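The bus used to stop right outside the hardware store in Halton, and if you missed it you had 39 minutes to look at the paint cans in the window. I looked at them a lot.

The store went first. Then the Plala, which was a movie house until November of whatever year they gave up on the heating, and after that sold carpet, badly. 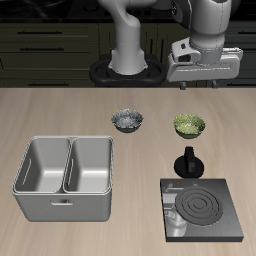
The carpet people left the ticket booth in. You paid for your underlay through the little arched hole, and they slid the receipt back like you were off to see a western.

Across the road was number 506, the Gökçe bakery, the only place open before the first bus. They sold four kinds of roll and disapproved of anyone who asked for a fifth.
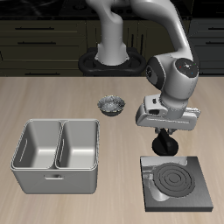 Then the road got widened by roughly 30 feet, all of it taken from the bakery side. The town put up a sign promising easier parking. There was nothing left to park for, but it was very easy. 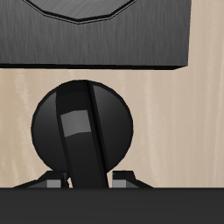 Wumero wrote to say I have the order wrong: the bakery came down before the carpet store closed, and the bus stop had already moved to the corner by then. The rolls, apparently, I got right.

I'll fix the order when I find my old bus map.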